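The Soup Bus

I got on the night bus to Promville because of a sandwich. That's the short version, and my sister always makes me tell the long one, so here goes.

It was November and I had just quit the bakery in Levance (well, I'd walked out halfway through a tray of rolls, which my boss and I remember differently). I had a duffel bag, a coat with one good pocket and a ham sandwich I'd left on the counter at the bus station. When I ran back for it, a woman in a green raincoat was eating it. She looked so happy! I couldn't bring myself to say a word. So I bought the only thing I could find, a ticket on the 572, which was leaving right then with its doors half closed, and I figured wherever it went there'd be food.

There was no food. There was a driver humming the same four notes, and rain, and me with my knees against the seat in front. I fell asleep somewhere past the Besson turnoff and woke up to the smell of onions.

I swear I thought I was dreaming. A man across the aisle had a big dented thermos between his feet and he was pouring soup into the lid, very slowly, like it was medicine. He saw me staring and held it out. I said no thank you, the way you do, and my stomach made a noise so loud that the driver stopped humming.

"My mother's," the man said. "She's been dead nine years. I still can't get the pepper right."
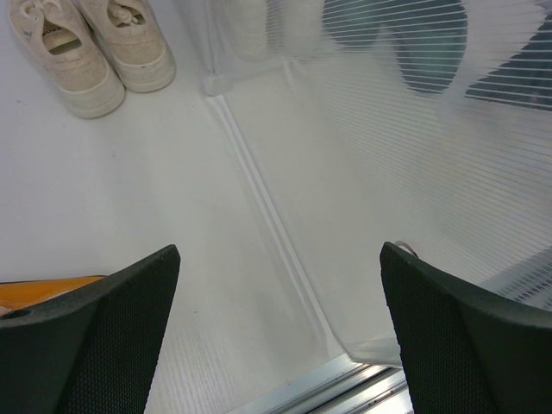

By the author of "Jidolico Street"
Short story writer and part-time baker

I drank the whole lid. It needed salt, if you want to know, and the pepper was fine, and I told him so. He got out a pencil and wrote "salt" on the back of his ticket and underlined it twice, and then he gave me another lidful and watched my face the entire time I drank it.

We talked till it got light. He had been working on that soup for years, one pot every Sunday night (he wouldn't eat it fresh, it had to ride in the thermos a while, because that was how he'd had it as a kid, on the way to his grandfather's farm). He'd tried leeks. He'd tried a ham bone, and barley, and once a spoonful of coffee, which he asked me never to mention to anyone. So there goes that promise.

I told him about the rolls. I told him how my boss wanted them out of the oven early, all pale and soft, and how I used to sneak one to the back and leave it in till the crust cracked when you squeezed it, and that was the one I'd eat for lunch. He said that was the kind his mother served. Then he didn't say anything for a good few miles.

At Promville he got off ahead of me and stood there in the wet, holding the thermos under his arm like a football. He said there was an oven where he lived, a big ugly one, and that it hadn't been lit in ages, and did I know how to light an ugly oven?

I did. It took me 96 matches and most of a newspaper, but I did.

My sister says I leave out the best part, when I burned the first batch and we ate them anyway with the soup poured over, standing up, still in our coats. I don't leave it out. I just like to save it for when she's in the room, so she can tell me I've got the order wrong.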